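The gray table finally gets its own post

28/06/2021

I have been promising myself a proper clean-up of the work table since December, and this weekend I finally ran out of excuses.

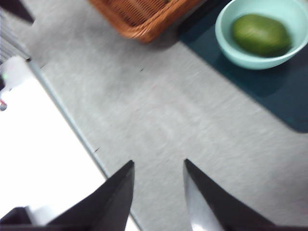 I bought the thing secondhand from a lady over in Birley who wanted 70 dollars for it and threw in 3 mismatched chairs (two of which are now in my sister's garage, sorry sis!). I wasn't sure about the color at first. Gray sounded so gloomy, and I had my heart set on something warm and yellowy. But it's a light gray with a fine little speckle in it, and I've come to love that speckle because it hides crumbs like you wouldn't believe. Maybe a bit too well. I wiped it down twice and there were still a couple of tiny dark specks sitting there, so I went back over it with my glasses on.

My rule for the day was simple: everything comes off, and it only goes back if I've used it in the last month. Oh boy. I found a Clekel catalog I swore I'd returned, a dried-up glue stick, rubber bands gone crunchy with age, and 10 pens, most of them dead. The pens were a low point.

What I want now is a clear stretch down the middle for wrapping and cutting fabric, with the everyday bits kept to the edges. I tried the big organizer from Etport last year and it just turned into a taller pile, so this time it's baskets only, and small ones.

I still have the drawer underneath to do. It sticks, and I'm pretty sure there's a tape measure jammed at the back. If you have a trick for getting a stuck drawer open without taking the whole table apart, leave it in the comments, please!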